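Forum Haushalt & Werkstatt > Metall und Oberflächen

Graue Metallwanne reinigen: Flecken und Schlieren gehen nicht weg

Drurnar
Guten Tag an alle. Ich habe eine große Wanne aus grauem Metall übernommen, mit schrägen Wänden und einem kleinen Loch im Boden. Ich möchte darin Obst und verpackte Sachen sortieren. Die Wanne ist schon alt und der Boden ist an vielen Stellen matt und wolkig. An der hinteren Schräge gibt es helle und dunkle Streifen, fast wie heruntergelaufene Farbe. Mit Spülmittel habe ich dreimal gewaschen, es hat sich nichts geändert.
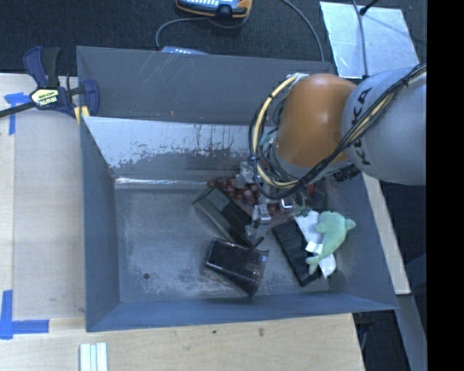

Wanne von oben, mit dunkelroten Trauben und einer langen dunklen Schachtel

Links unten erkennt man das Loch. Meine Fragen sind: Kann ich die fleckige Stelle polieren, oder mache ich es damit schlimmer? Und darf man Trauben direkt auf so einen Boden legen? Welches Metall es ist, weiß ich leider nicht, es gibt kein Schild. Ich bedanke mich im Voraus für jede Hilfe.

Bolular
Polieren würde ich zuerst nicht. Wenn es eine Beschichtung ist, die sich schon löst, dann nimmst du mit der Politur noch mehr davon weg. Probiere es an einer kleinen Stelle in der Ecke: warmes Wasser, ein weiches Tuch und ein wenig Zitronensäure, höchstens 3 Minuten, danach gut abspülen und trocken reiben. Bei verzinktem Blech bitte keine Säure nehmen, auch keinen Essig – das greift das Zink an. Ein Magnet hilft nur zum Teil, denn verzinkter Stahl ist magnetisch und mancher Edelstahl nicht.
Zu den Trauben: Solange du das Material nicht kennst, lege sie in eine flache Schale und stelle diese in die Wanne. Eine Matte für Lebensmittel geht auch, man muss sie aber passend schneiden und beim Loch eine Öffnung lassen.

Briltska
einfach so lassen, Kratzer sind normal. meine ist seit 9 Jahren so

Akinola
Ich stimme Bolular zu, möchte aber noch etwas ergänzen. Bitte keine Stahlwolle benutzen. Ich habe das bei meiner Wanne gemacht und später kamen kleine Rostpunkte, die vorher nicht da waren. Die Schachtel würde ich auch nicht neben dem Obst liegen lassen, wenn sie aus Karton ist. Eine geplatzte Traube reicht, und der Karton klebt am Boden fest.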